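So I have finally given up on the sourdough and gone back to my grandmother's flatbread, and I'm so much happier! Hers takes 200 grams of flour, a spoonful of yogurt, salt, and whatever water it wants (her words, no help at all when I was twelve).

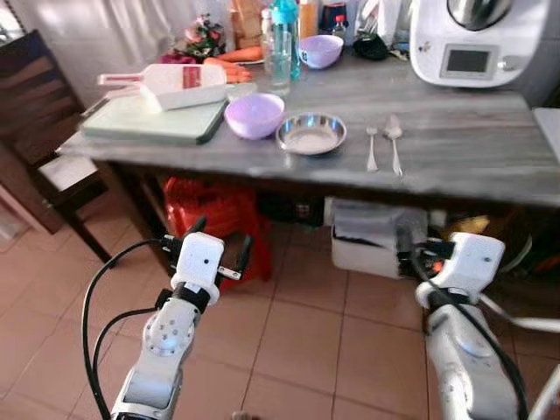
My friend Efthymia Alexiou swears by letting the dough sit overnight. I tried it once in November and forgot it for two days, so no more of that. An hour is plenty for me.

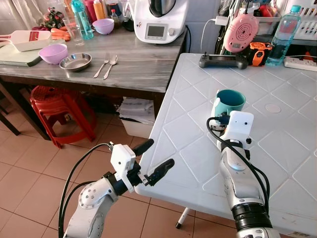 Get the pan really hot, flip when it bubbles, and butter it right away. Next week I want to try it with za'atar.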